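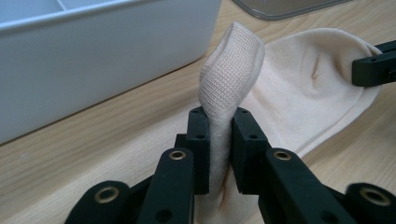
3. Demonstration: sock handling with hand-held grippers

The group visited the Kemis lab on its open day in September. Charito Mercado ran the demonstration at the second bench. The task was to pick up a cream-colored sock from a wooden tabletop with two grippers, one per hand, and place it in a divided white bin.

The finger pads are narrow black blocks. The linkage arms turn on brass bushings, which Mercado said are replaced every 4,000 closings. One gripper pinches a fold of the knit; the other holds the sock near its opening. With soft fabric the jaws close almost completely, so jaw position gives little information about how much material is held.

3.1 Data collected

Each visitor was allowed 19 attempts. The lab's log for the day listed 441 attempts at this bench. An attempt was stopped if the sock left the table.

3.2 Notes for our project

Our Avley gripper uses plain bolts as pivots. We will test bushings in the two upper joints first and record play after 200 cycles. Pad width stays unchanged until those results are in.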